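Vatwood Printed Produce Bag
Sold by Plondari. Item 362.

Translucent plastic shopping bag with an orange citrus print and green leaves. Open top, supplied flat. Suited to small amounts of loose fruit.

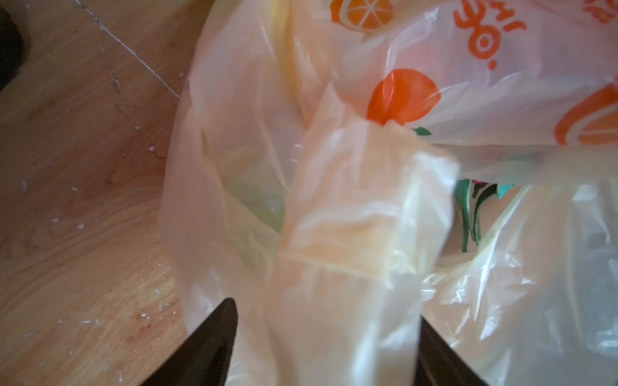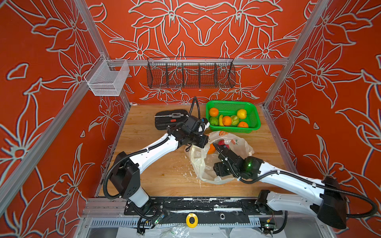
Pack size: 66 bags. Carton: 8 packs. Stock at the Randthorpe depot: 2,377 packs, next delivery in July. Store away from direct sunlight. The print is on the outer face only; do not use in a microwave or freezer.

Baskets, trays and fruit not included. Trade orders: Usman Yousafzai, Plondari sales desk.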